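## 3. Material and coding procedure

### 3.1 Selection of titles

The study draws on reader reviews of romance serials published on Fliltska, a reading site on which authors release chapters at intervals and readers may comment on single chapters or on the completed work. Only comments on completed works were considered. Chapter comments are mostly short, often addressed to the author, and tend to concern what should happen next; they form a different kind of text and would need a separate scheme.

Titles were taken from the Bramberg list, which records serials that were later issued as single volumes. A title was kept if it had been finished on the site before July, if it was filed by its author under romance, and if the volume text did not differ from the serial text by more than the correction of errors. The last condition removed most of the longer works, whose endings are frequently rewritten for print. After these steps 130 titles remained. The site was read on 3 April 2019 and no review posted later has been added.

Serials belonging to a shared setting were treated as separate titles. The largest such group is the Skiritz cycle, in which a secondary figure of one book becomes the main figure of the next. Reviews of these books refer to one another heavily, and a remark such as "better than the last one" can only be coded if the order of reading is known. Where the order could not be recovered from the review itself, the remark was left uncoded.

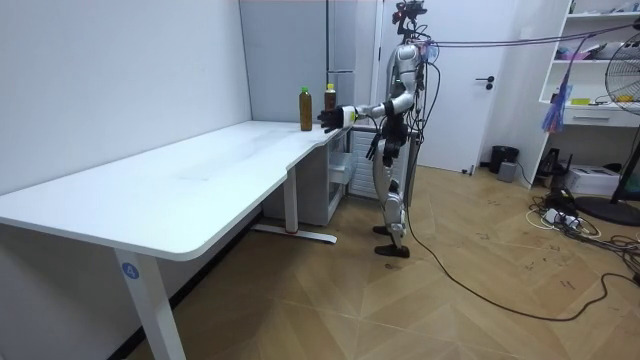 Reviews consisting only of a star rating, or of a rating and a single word, were removed. So were copies of the publisher's summary, which readers sometimes paste in above their own opinion; where an opinion followed, the summary was cut and the rest kept. The final set holds 1006 reviews. It is not balanced across titles. A small number of popular serials account for a large share of the text, and all comparisons in Section 4 are therefore weighted by title.

### 3.2 Coding scheme

The scheme has 14 categories, grouped by the object of the reader's judgement: plot, character, style, and the reading experience itself. The first three follow earlier work on book reviews with few changes. The fourth was enlarged during piloting, when it became clear that many reviewers judge a romance by the conditions under which they read it – in one sitting, on a journey, while waiting for a new chapter – and that these statements carry as much of the verdict as any comment on the prose.

The unit of coding is the clause. A clause may receive more than one category but only one polarity (positive, negative or mixed). Irony caused some difficulty. A phrase such as "of course he owns a castle" may be a complaint about a stock hero or a sign of pleasure in meeting him again, and the star rating does not always settle the matter. Such clauses were marked as mixed unless the following clause gave a clear direction.

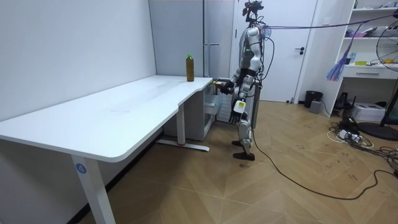

Remarks on explicit content were coded under style when they concerned wording, and under plot when they concerned the placing or number of love scenes. Warnings to other readers were given no polarity. A warning may be phrased as advice against the book and still come from a reviewer who enjoyed it, and counting these as negative would have lowered the scores of several well-liked titles.

All reviews were coded by two readers working independently in Karaca, an annotation program that hides ratings and user names until a review has been submitted. Differences were settled in discussion, with the original decisions kept in a separate layer. Most concerned the border between character and plot, in particular for clauses on the heroine's choices near the end of a book. Agreement was higher for style than for any other group.
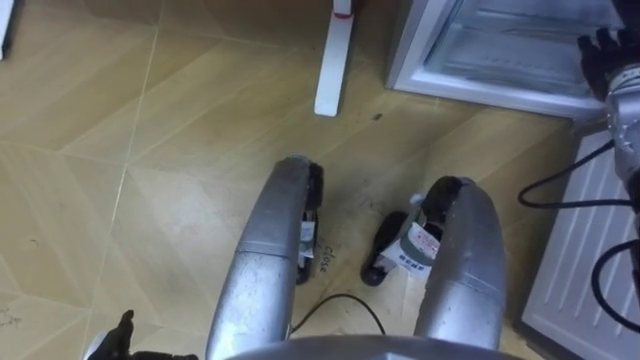
**Figure 1.** Floor area between two silver robot legs, with a black slipper and a small white box bearing a printed label.

### 3.3 Limits of the material

Reviews on Fliltska are written by readers who finished the book, or who say they did. Readers who gave up early are hardly represented, and negative judgements are likely to be too few as a result. The site also allows authors to remove reviews from their own pages. Removals leave no trace in the public listing, and their number could not be estimated from the data available.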